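Fórum Grireck › Casa e mobiliário › Têxteis de mesa

Toalha para mesa quadrada pequena: quanto de caimento?

skelt_norte escreveu:
Estou a refazer as mesas pequenas da sala e fiquei preso na medida das toalhas. O tampo tem 75 cm de lado. Segue a mesa como está hoje.
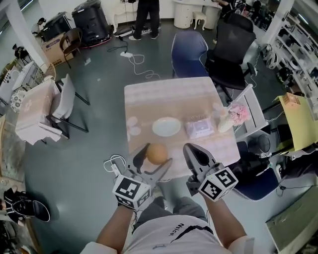

Mesa quadrada com toalha estampada em rosa e bege, prato ao centro, jarra à direita.

O padrão agrada-me e fica bem com o prato azul-esverdeado. As dúvidas são duas: que caimento deixar, e se a jarra branca com as flores cor-de-rosa deve continuar encostada ao lado direito ou passar para o centro. O prato tem de ficar, é para a fruta. Agradeço medidas concretas, não impressões.

medidas_e_bainhas escreveu:
Para 75 cm de tampo, o caimento depende do uso. Mesa de apoio onde ninguém se senta: 15 a 20 cm por lado. Mesa onde se come: 25 cm, nunca mais de 30, senão o tecido assenta nas coxas e é puxado quando alguém se levanta. Com 25 cm a toalha acabada mede 125 × 125. Para o corte, soma a bainha, duas dobras de 2 cm por lado, ou seja 133 × 133.
Lava o tecido antes de cortar. Algodão sem pré-lavagem pode encolher até 5 %, e nessa medida são mais de 6 cm.

piltus_b escreveu:
Discordo dos 25 cm. Numa mesa tão pequena o caimento longo pesa visualmente e prende nos pés das cadeiras, sobretudo nas de rodas. Tens duas cadeiras de escritório logo atrás da mesa, uma azul e outra preta de rede com encosto alto. Basta uma roda passar por cima da ponta e vai prato, caixa e jarra para o chão. Eu ficava pelos 15.

medidas_e_bainhas escreveu:
Com 25 cm de queda a bainha fica a cerca de meio metro do chão numa mesa de altura normal. Nenhuma roda lá chega. O que pode prender é o braço da cadeira, e para isso 15 ou 25 é indiferente. Os cantos descem mais, mas também não chegam ao chão.

piltus_b escreveu:
Os cantos de uma toalha quadrada com 25 cm de lado descem uns 35 cm. Admito que as rodas não são o problema. Mantenho a objeção quanto aos cantos, que balançam e apanham joelhos.

ana_lisa_tecido escreveu:
Se os cantos incomodam, arredondam-se. Raio igual ao caimento, marcado com fio e giz a partir do canto do tampo, toalha dobrada em quatro. Na curva a bainha tem de ser estreita, 1 cm no máximo, ou então viés.
Sobre a jarra: deixava-a onde está. O prato ao centro já ocupa o ponto principal e a caixa branca e lilás faz a transição entre os dois. Se a jarra for para o meio, o prato vai para a borda, e um prato de fruta na borda acaba no chão.

torno_e_prumo escreveu:
Não concordo com a jarra na borda. É pequena, está mesmo na borda e fica do lado da cadeira branca dobrável, que é a que mais se abre e fecha. Ou vai para o canto oposto às cadeiras, ou leva peso no fundo. Areia lavada serve.
Outra coisa: a mesa pequena da esquerda, a do pano rosa junto à cadeira branca de pernas pretas, vai levar o mesmo tecido? Se sim, compra tudo do mesmo lote. Entre lotes o rosa varia bastante.

skelt_norte escreveu:
Obrigado a todos. A da esquerda fica com o pano rosa, rosa ao lado de rosa e bege parece-me suficiente. Encontrei na Alcaraz o tecido em peça, com largura de 140 cm, o que dá para os 133 com folga. O resto da peça tem 305 cm e vendem inteiro.

medidas_e_bainhas escreveu:
305 dão duas toalhas de 133 e sobram 39 cm. Se encolher os 5 %, ficas com 289,75 e ainda cabem as duas. Atenção à largura: 140 menos 5 % são 133 exatos, sem folga nenhuma. Se a ourela não puder ficar na bainha, desce o caimento para 23.

piltus_b escreveu:
Ou para 15, como disse.

skelt_norte escreveu:
Vou com 23 e cantos arredondados. A jarra passa para o canto oposto às cadeiras, com areia. Falta ver se o padrão tem sentido. Na ficha da loja não diz.

ana_lisa_tecido escreveu:
Pede-lhes uma amostra com a ourela. Costuma ver-se logo aí.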